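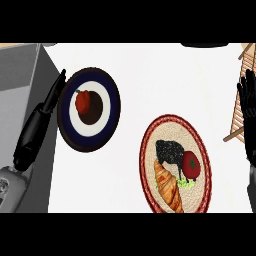
Valbona Janevski objects that a meal cannot be called shared when each person is served a separate plate. Her remark, made in reply to last term's reading, is the starting point for this session.

Unit 7: Portions and Table Custom

Historians of eating distinguish between the common dish, from which all present help themselves, and the individual serving, set before each person in advance. Both customs may be found within one household, and the choice often depends on the rank of the guest or the hour of the day.

Senad Radulović replies that talk, timing and the order of serving bind a table together even where the food is divided. Students should weigh both positions against the household accounts from Zirnia, pages 19 to 85.

Preparation for the seminar

Read the Zirnia extract and note each mention of serving order.
Write two paragraphs on one meal known to you, stating who served and who was served first.

Written work is to be handed in at the April seminar. Late work will be accepted only by prior agreement with the course office.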